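Teaching by hand, teaching by remote: what did we get for it?
Speaker notes, 2018-01-15

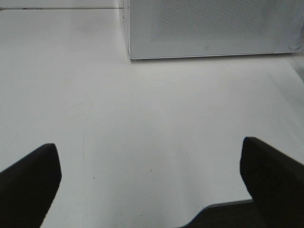 Two of the Oveo operators have asked me why I'm still complaining, when showing the arm a job beats writing code for it. Fair question. Start with it, and let it sit a moment before moving on.

My answer: faster for whom? Say that slowly.

Background, keep short. Work began in August at the Cukilwood site. Two ways of teaching. One, you hold the arm and push it through the job. Two, you sit at the remote station and drive it. We recorded 354 demonstrations altogether. 118 of those were by hand, the rest by remote.

By hand first. People like it because it feels like teaching. I don't trust the feeling. Your own body is in the way of the cameras, and you can feel the contact through your wrist while the arm learns from whatever got logged. Ask the room who has checked their logs for that. Wait.

Remote next. Cleaner recordings, worse motion. Our drivers stop, creep, back up, try again. The policy picks up the stopping and creeping too. Guerra calls this "natural variation" in their pitch. I call it hesitation – and we paid for it by the hour.

Talk about the view between the fingers. Lots of bare white table, one pale box off to the right, only part of it in sight. A driver who already knows the bench fills in the rest from memory. The policy has no such memory unless we give it one. Don't rush this bit.

Numbers slide. New operators needed 6 practice sessions before I'd keep their recordings. The Alik report leaves practice time out of its cost table. So did our first draft, to be fair.

Expect pushback here: "more data will fix it." Maybe. Ask what kind of data, recorded by whom, and who throws out the bad runs. We had nine people recording and no shared rule for what a bad run was until the last few weeks.

What I'd want before signing up for another round: practice hours counted, failed runs kept and labeled, and one test on a bench none of the operators has seen.

Skip the Guerra comparison if time is short. Go to questions.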